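**Progress report to the Moncrieff Fund, 3/18/24**
Project: Wostum Growers' Share - school pantry vegetables and eggs
Prepared by Paula Voicu, project coordinator

We are past the halfway point of the grant. This report covers deliveries, the cold room, the growers, spending, and one change we would like you to approve.

## Deliveries

When the grant began in October we were supplying the pantry at Prirkden Elementary only. We now supply Prirkden and the middle school at Nukisside. Between the two pantries, 213 households are signed up to receive a box. The original application set a target of 200, so we are over it, and we have stopped advertising at the middle school until we know what the spring planting will look like.

Boxes go out every other week. Through the winter they held potatoes, onions, carrots, cabbage and a carton of eggs. We had hoped to include greens from the Nistor hoop house all winter, but a stretch of hard frost in January killed most of the spinach, and we went without greens for three deliveries. Raluca Nistor replanted in February and the new rows are coming along.

One delivery to Nukisside was missed. The road over the ridge was closed by snow and the truck turned back. Those boxes went out two days later. A few families had already made the trip to the school, and the front office passed on their complaints. We now have a phone list at each school and call by noon if the truck is not coming.

## Growers

Six farms are under agreement. Five have delivered what they said they would. The sixth, which was to supply winter squash, lost most of the crop to rot in storage and delivered only part of it. We paid for what we received. Cornel Vasiliu covered the gap with extra potatoes at the same price per pound.

Eggs have been the easiest part of the program and the most popular. Octavian Preda has added hens and can keep up with both schools through the summer. His farm washes and candles on site, and the county inspector visited in February with no corrections.

The growers asked for faster payment. We were paying at the end of the month, and for the smaller farms that was a long wait after a delivery. Starting in February we pay within 10 days of the invoice. It means more bookkeeping for us, but it has been manageable so far.

## Cold room

The cold room at the Wostum grange hall is finished and in use. It came in over the estimate because the floor under the old pantry had to be replaced before the panels could go up. The grange paid for the floor and we paid for the rest, so there was no extra cost to the grant.

The compressor tripped its breaker twice in the first week. Mircea Moldovan had the electrician put it on its own circuit and it has run without trouble since. We keep a temperature log on the door, and whoever opens the room first in the morning writes down the reading.

Shelving is still short. At present the onions and potatoes are stacked in crates on pallets, and it takes longer than it should to pack boxes. We plan to build the remaining shelves before the first spring greens come in.

## Spending

Spending is close to plan in all but one category. Food purchases, box supplies and the coordinator's hours are each within the budget you approved. Fuel is under budget, mostly because the two schools are served on one route and we had planned for two.

The line for family cooking classes has nearly $4,000 left in it. We held one class at Prirkden in the fall and turnout was low. Parents told us the hour was wrong and that they would sooner have recipe cards in the box.
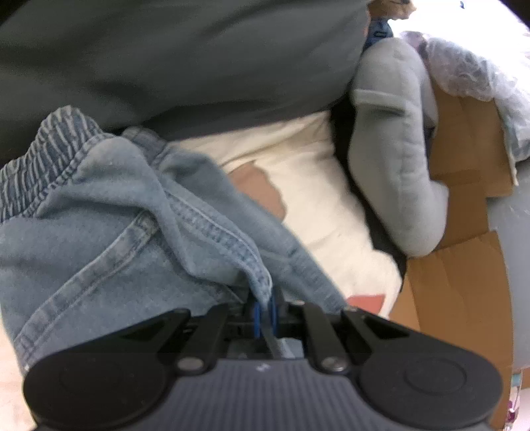

We have put a card in each box since January, in English and Spanish. The schools report that families ask for the next one, and the cards cost very little to print.

## Request

We ask to move $3,000 of the unspent class money to food purchases for May and June. At current prices that would pay for eggs and greens in every box through the end of the school year. The rest would stay where it is, for printing and for one more class in the evening.

If you agree, we need written approval before we sign the spring agreements with the growers. They are buying seed and starts now, and Raluca in particular needs to know how many rows to put in.

## Next period

- Sign spring agreements with all six farms
- Finish the cold room shelves
- Set up a summer pickup place in Nukisside - the middle school building is closed from mid-June, and the library has offered its side porch
- Send out the family survey with the last May box

The grower invoices and the temperature log are available if you would like copies. Questions on the budget can come to me, and questions on the cold room to Mircea.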